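May 3, 2022. Notes for the Plestden talk, long version. I've got 20 minutes, so if I'm still on the parking lot story when the clock says five, skip straight to the doors.

## Opening (no slides yet)

Walk out, say hi, thank Tobiloba for the intro. Don't do the microphone joke.

Ask for hands: who was late to something this year because of the inside of a building? Wait for it. There's always a laugh and then a lot of hands, and I want to let that sit for a second before I start talking again.

Then the story. Last October I had an appointment at the Minell building, room 386. I got there early! I parked, I found the front door, I was feeling very good about myself. And then I spent longer getting from the front door to the room than I'd spent driving across town. I went up the wrong stairs, I came out by a copier, I asked a very nice man for help and he turned out to be lost too (we teamed up, we did not improve). When I finally found room 380 I figured I was home free. Three-eighty, three-eighty-two, three-eighty-four... and then a set of restrooms, a corner, and the numbers started over in the two hundreds.

Pause here. People who work in old buildings will groan.

So that's what I want to talk about today: how people find their way around indoors, and why we keep making it so hard for them.

## Slides on: the sign that comes too late

Put up the Akande lobby map. Big, pretty, backlit, and facing the elevators, so you only see it when you're leaving. Say that slowly.

The point I want to land is that a sign has to be where the question is. You don't have a question in the middle of a long straight hall. You have one at the bottom of the stairs, where the hall splits, and when you step off an elevator and everything is beige. Kayode Briggs, who I did the first walk-throughs with, used to carry a pad of sticky notes and slap one on the wall every single time he slowed down. By the end of the afternoon you could see the whole problem in yellow paper. We didn't need a survey after that. The notes were bunched up in the same few spots and the nice printed signs were all somewhere else.

If somebody asks: yes, we took the sticky notes down afterward. Most of them.

Next slide, click twice, there's a blank one I can't get rid of.
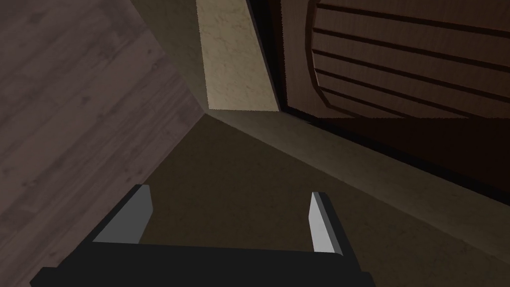
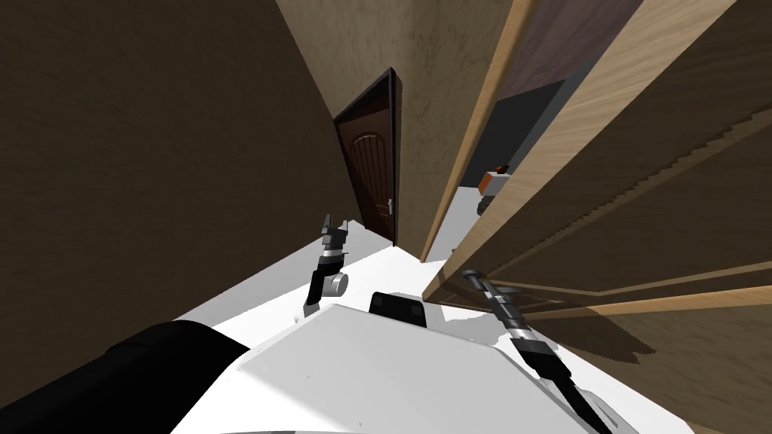

Closed doors are the part of this talk I care about the most, so slow down. When you're following directions, a closed door reads as "stop." It doesn't matter if it's unlocked and a hundred people go through it every day. You get to it, you hesitate, you look behind you, and about half the time you turn around, even when the directions told you to keep going. Point at the second one: narrow hallway, dark door shut at the far end. Ask the room who would open that without being told to. Then ask who would open it if somebody at the front desk had said "go all the way down, there's a dark door, go through it." Totally different answer, and all it cost was one sentence.

So the advice is, name the door. If your directions send people through one, say so out loud, say what it looks like, and say what's on the other side. "Through the dark door and you'll see a water fountain." People love a water fountain. It tells them they're still on the right track, and it gives them something to look for while their stomach is in a knot over being late.

(If the room is quiet here, tell the wedding one: the guests who stood outside the ballroom for the whole first dance waiting for someone to let them in. If they're already chatty, leave it out, it runs long.)

## Directions people can carry in their head

Back to the normal slides.

Try this with the audience. Read the directions from the Flidis visitor letter, all of them, fast, in one breath. Left, right, second left, past reception B, up half a flight, right again. Then ask someone in the front row which way the third turn went. Be kind about it! Nobody gets it and I don't want anyone feeling picked on. I couldn't do it either and I rewrote the letter.

The new one has 2 turns in it. We didn't move a wall. We just sent people in by the side entrance, which was closer the whole time, and the only reason visitors weren't using it was that the staff thought the front looked nicer.

Things to say about the rewrite, any order:

- Landmarks first, left and right second. "Turn at the fish tank" beats "turn left."
- Room numbers are great when they behave. If yours jump, warn people.
- Tell them when they've gone too far. "If you reach the loading dock, come back" saves so many phone calls.
- Have it tested by someone who's never been inside. Tobiloba's mother did ours and she was merciless.

## The human part

I always rush this, so don't. Getting lost indoors makes people feel stupid. They arrive sweaty and apologizing, and then they have to go straight into a job interview, or a scan, or a meeting about their kid. Whoever is greeting them can fix a lot of that by saying "oh, everyone misses that corner" before they've even sat down. I say it to every visitor now, including the ones who walked right in.

## Closing and questions

Homework for them: go to your own building, come in by the entrance you never use, and look for a room you've never been in. Take a pen.

Leave the slide with my email up during questions. Handouts are on the table by the exit. Tell them which exit.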